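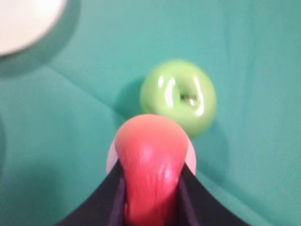

Apples on the Counter: What We Learned About Keeping Fruit at Home
Project report, home and consumer studies
Kosmas Tzavaras
2019-12-14

Why I picked this

My grandmother kept her apples in the cellar and my mother keeps hers in a bowl by the window, and for as long as I can remember they have been arguing about it. When our class was told to choose a question from our own kitchens, I wrote that one down before the teacher had finished the sentence. I wanted to find out where a green apple does best in an ordinary apartment with no cellar at all, and whether it minds sharing its place with red ones. It seemed like a small question, and it grew on me (my family will tell you it grew on them too, mostly in the refrigerator).

How I set it up

I bought the apples at Kyriakidis, the grocery at the bottom of our street, where they let me stand at the crate and choose for much longer than was polite. I wanted fruit that was firm, with the stem still on and no soft places near it. Half were green and half were red. I can't say how long any of them had been in storage before they reached the shop, and I come back to that further down.

There were three places for them to live. The first was the kitchen table, on a cloth. The second was the bottom drawer of the refrigerator, in a paper bag folded over at the top. The third was the hallway closet, which backs onto the stairwell and is the coldest spot we have apart from the refrigerator. In each place I kept one group of green apples by themselves, one group of red by themselves, and one group mixed together.

The cloth deserves a word, as I spent a silly amount of time on it. I tried the bare table first, but the apples rolled whenever anybody sat down to dinner. Then I tried a white towel, and against white I kept thinking the green ones were yellower than they were. A green-blue cloth was much kinder to my eyes. The creases never did iron out, and in the end I was glad of them, as a fold makes a pretty good fence for an apple.

Every evening after supper I picked each one up, pressed gently with my thumb beside the stem, smelled it, and wrote a line in my notebook. I weighed them on our kitchen scale at the start and at the end. Each group began at close to the same weight, nearly 700 grams, and I swapped fruit between groups until I was satisfied.

What happened

The table apples changed first. By the fourth evening the green ones kept with the reds had started to turn yellowish on the shoulders, and the whole kitchen smelled lovely — my sister said it was like living inside a pie. By day 10 the mixed group on the table gave under my thumb, and two of the reds had gone mealy when we cut them open. The green apples kept by themselves on the table were still decent to eat, a little sweeter than at the start and a little less crisp.

The refrigerator apples hardly changed. They were crunchy, they were cold, and they smelled of almost nothing until they had sat out for an hour. Mixing the colors made no difference in there that I could feel or taste.

The closet came out somewhere in between, and it was my favorite. The apples stayed firm but kept their smell. My grandmother was very pleased to hear this and has brought it up at every meal.

One thing I hadn't thought to look for was shine. Some green apples were glossy enough to show the kitchen lamp in little white spots, and others from the same crate were dull. I had expected the shiny ones to keep longer. My notes don't show it either way, and I would need a lot more fruit before I said anything about it.

What I would change

I pressed the apples too often. A thumb every night leaves its mark, and a couple of the soft places I wrote down may well have been my own doing. If I ran this again in April I would press only at the start and the end, and go by smell and color in between. I would also ask the shop when the crate came in, and keep to one kind of red apple, where this time I took whatever looked nice.

I would keep a thermometer in the closet too. I wrote "cold" in my notebook on most evenings, and "cold" depends a good deal on who has just been out in the snow.

What we do now

At home we keep the week's apples in the closet and put only a few on the table, the green ones to one side and the reds to the other. The soft ones went into sauce with cinnamon and a little lemon, and we ate it on toast. My mother still has her bowl by the window, but there are pears in it at the moment, and I have been asked very kindly to leave those alone.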